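Stenville Community Kitchen: progress report to the Firau Fund, September

Thank you again for your patience over the summer, and for the kind note that came with the second payment. We have now replaced nearly all of the old tableware, and I'm happy to say that 186 place settings are washed, stacked and in daily use at the Rusov Street lunch room.

The bowls took us longer than anything else (I know, bowls!). We wanted something light enough for small children and for our older guests, in colors that would tell the kitchen at a glance which meal goes to whom. After a good deal of back and forth we settled on pink for the soft meals, green for no dairy and blue for everything else.
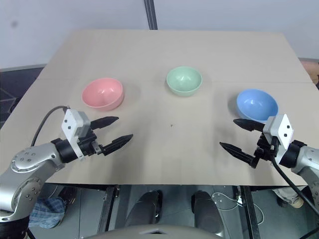
Of the $3,000 you granted for tableware, we have $110 left, and with your permission we would like to put it toward spare bowls before winter. The Thambiah hall has asked to borrow a set for its own lunches, and we'd love to be able to say yes without running short ourselves.

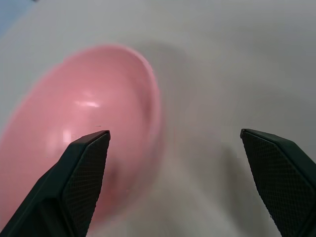

Our guests have had plenty to say about the new things, most of it very kind. A few miss the heavy old china, and I do understand that. The kitchen crew, on the other hand, are delighted with the plain, smooth inside of the pink bowl, with no pattern on it anywhere, so a bit of leftover porridge has no flowers to hide among. We are still looking for cups we like as much, and will send you the prices as soon as we have 3 quotes to compare.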